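25 March 2018
Posted by Dorota Baran to the league list
Print this | E-mail this

Re: Makowska field and the playoff seeding

Cyprian Kołodziej wrote:
> Do we still play at Makowska if the turf isn't lined? Also
> I have Bernar as second seed, Plodonora says they are.
> Which is it

Quick one, on my way out. Yes still Makowska, lines get done the night before. Kickoff stays. Rosters capped at 20, no late adds, refs will check.

Seeding: Bernar is second. Both finished level but Bernar won the head to head by 15, so thats the tiebreak. Plodonora third, hosts nobody, sorry. Ollell has the bye.

Gate money from last season was $2,977, of which 900 goes to the refs. Rest is for new down markers and the chain, old one has a kink in it.
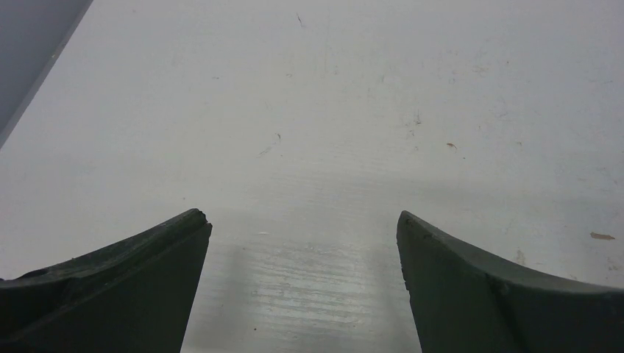 Photo: Rania El Sherbiny

Need team sheets from all four clubs before teh weekend. Plain e-mail is fine, no attachments pls. Clotilde has the jersey numbers for Ollell.

Dorota

Comments

Eugeniusz Grabowska: Head to head was never in the rules we got in August. Can someone send the page?

Clotilde Hoarau: Section on ties, second paragraph. Will forward tonight.

Cyprian Kołodziej: ok thanks, fixing the bracket now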